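Changing the finger pads on the Rilent cell

I wanted to write this down before I forget it, as last time I lost a whole evening for the same mistake.

In our workshop in Gurkudside we have one small Rilent cell. Before I change anything on the real gripper I first change it in the simulator, where a wrong number costs nothing. The pads on the real fingers were worn at the tips, so in November I ordered a new pair from Borkowska. They are thicker than the old ones, and this means the closing position must be set again.

My order of work is now like this. First I write the new pad thickness in the tool file. Then I open the fingers fully in the simulator and look from the wrist camera. If both tips end at the same height, I go on. If they do not, the tool frame is turned, and I go back to the file. After this I run 200 empty cycles, close and open, and I read error 1833 in the log if it comes. It means that the fingers reached the stop too early.

On the real machine I remove the four screws, clean the seat with a dry cloth and put the new pads on. I tighten the screws crosswise, a little each time. Then I let it run for 30 minutes at slow speed and tighten again - the second time they always take a bit more.

I still do not know how often the pads should be changed. The manual is silent about it.

The simulator, with the fingers open and the new thickness in the file:

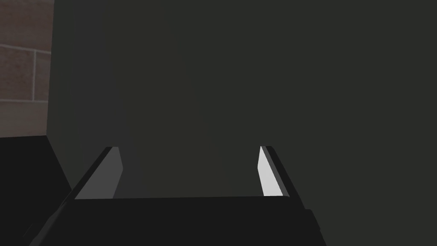 Drullusow wrote: We change ours when the parts start to turn in the grip, we do not wait for a date. Did you also set the force again after the thicker pads? On our cell the old value was too high.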